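Notebook — kitchen bench, window end
August, started 9:40 am
Present: me (Caoimhe), Matěj until lunch, Radek in and out

Carrying on from the list Zuzana Brabec left us. Her notes cover the cupboards and the drawers but stop short of the windowsill, so the sill is today's job. The aim is a layout we can write up on one page for the Clalero kitchen guide: what lives on the sill, what lives in front of it, and what gets moved when somebody wants to cook.

Things on the sill this morning: the clay pot with the yellow lid, the white electric cooker with the teal knob, and the big rice cooker with the pink flowers on it. The yellow chopstick holder stays forward of these on the checked cloth. Matěj wanted it back against the window. I said no, as you'd be reaching over the clay pot every time you wanted a pair, and that lid isn't replaceable. Miloslav already asked Jelínek about a spare and they don't sell them separately.

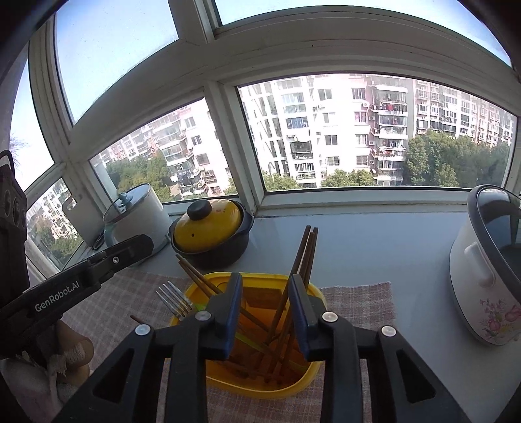

Chopstick holder on the cloth, clay pot behind, rice cooker to the right.

The fork is in with the chopsticks. Zuzana's list has all the metal cutlery in the drawer, so either the list is wrong or the fork is. Left it for now and put a question mark beside the line. Radek says he always puts one there for people who don't use chopsticks, and I think that's a good enough reason to change the list.

Chopsticks lean every which way once the holder is well filled. Matěj's idea is to sort them by length and put the long ones at the back. Tried it on paper only. My feeling is that it would last one washing-up.

Cords. The lead by the white cooker is coiled on the sill and should stay coiled when not in use. Page needs a line saying so. Radek would like a Toltum clip stuck to the wall for it, 2 to a pack. Fine by me, but check that the adhesive is all right on a painted surface first.

Clearances, measured by Matěj with the steel tape:
Sill, usable length left to right: 548 mm short of what Zuzana had written down. She must have counted the return at the end.
Gap to keep around the clay pot: 10 cm each side, so you can get both hands to it.
Front of cloth to edge of counter: up to 200 mm, depending on who straightened it last.

Asked Miloslav Trnka whether the pots could go below to free up the sill. He says the cupboard is full of the Jorketti trays until they're collected. So the pots stay where they are. 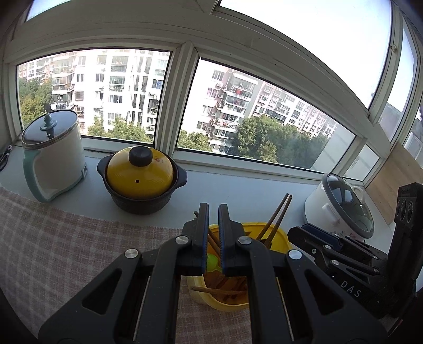 Order for the written page

1. Cloth down first, flat, square to the counter.
2. Clay pot in the middle of the sill, lid on.
3. White cooker to the left of it, cord coiled.
4. Rice cooker to the right.
5. Chopstick holder last, on the cloth, in front of the clay pot.

Still to do: ask Zuzana about the sill measurement, fix the fork line, get the clips. Radek is typing up the page and I'll read it over before it goes on the wall.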